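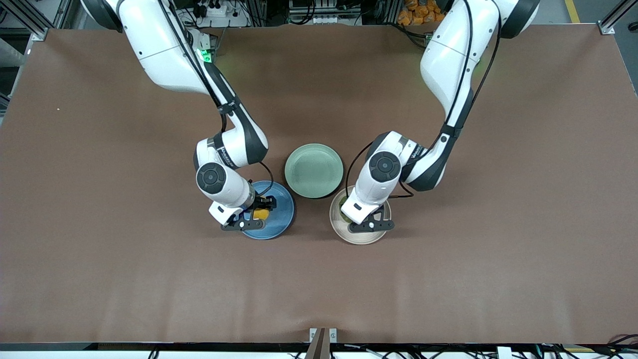 Louro side plates - four months in

Posted 6 April 2025

Quick one because I have to be out the door soon, but a few people asked about the plates and I keep saying I'll write it up.

Bought these in December. Louro, the small round ones, mixed colors. I got dark blue, a pale sage green and a beige. You can buy them one at a time, which was the whole reason I went with Louro over Floson. Floson makes you take a boxed set in one color and I did not want a cupboard full of gray.

Ordered from Drernard. Shipping was fine. Box was huge for what was in it, lots of paper, nothing chipped.

Colors first. The blue is my favorite by a mile. Dark, really dark, and anything yellow or pale looks great on it. Lemon wedge, bit of cheese, boiled egg. The sage is paler than I expected from the website. On my monitor it looked like an actual green, in the kitchen it goes almost gray at night under the ceiling light and then green again in the morning. I like it now. Took a couple weeks. The beige is the one with a lighter creamy rim and a middle that's a touch darker. Green stuff looks good on it, peas, a lime, grapes. Crumbs disappear on it, so be warned, you think it's clean and it isn't.

On a brown table all three look right together. That was luck. I had a white table when I ordered.

Size. They're snack plates, maybe toast plates. Toast fits. A bagel fits if you don't open it up like a book. Dinner, no. Ilídio tried to eat a full plate of rice and beans off the sage one and there was rice on the floor, but Ilídio would drop rice off a serving tray.

The rim does help though. It's raised just enough that olives and cherry tomatoes stay put when you carry it to the couch. My old flat ones from the Nundton outlet, everything rolled. I'd get to the couch with half of what I left with.

Washing. Top rack, every day, no trouble so far. No fading on the blue that I can see and I was watching for it. Tomato sauce did leave a faint orange ring on the beige once, sat overnight, my fault. Baking soda and a damp cloth, five minutes, gone. Turmeric I have not tried and don't plan to.

They do come out of the dishwasher with a little puddle in the base ring underneath. Tip them before you put them away or you get water on the shelf. Annoying. Every single time I forget.

Microwave: fine for a minute or so. Two minutes and the edge got too hot to hold without a towel. The leaflet says OK for reheating and doesn't give a time, would of been nice.

Noise - they're a bit clattery when stacked. I put a paper napkin between them when we moved the cupboard around and then just left it that way.

Stacking itself is OK, not great. They sit slightly crooked on each other, enough that I wouldn't go higher than 9. Dymphna Lynch has 20 of them for her supper club and keeps them in two piles, says the tall pile leaned and scared her. She also says the glaze on hers varies, a couple of the beige ones came out darker than the rest. Drernard swapped those with no fuss, so ask if yours look off.

What I mostly use them for: sorting little things out before cooking, one thing per plate. Garlic on one, lime on another, empty one for peels. I used to do this with bowls and then couldn't see what was in what. Different colors means I can say "it's on the blue one" and whoever is helping gets the right thing. Afonso is at the age where he wants to help with everything and this has saved dinner more than once. Also good for kids' snacks when there's arguing. Everyone picks a color, done. (Everyone picks blue. Buy extra blue.)

Scratches. Some light gray marks on the sage from a steak knife. You have to tilt it to see them. Nothing on teh blue.

One thing I don't love, the sticker on the bottom. It's awful. Tore in strips, left glue, I ended up using cooking oil and a thumbnail. Three plates, three stickers, most of an evening. Sort it out Louro.

Price, they go up and down, so check before you order. I wouldn't pay full price for a big batch but for a few to mix in with what you have, yes. Florêncio asked if they'd hold up in a cafe and I don't know. Home use, two adults and a kid, they're fine.

Good: colors, raised rim, buying singles, easy wash.
Bad: sticker, water in the base, wobbly in a tall stack.

Four out of five. Would be four and a half without the sticker. I'm getting two more of the blue and maybe another sage, will update if the new ones don't match.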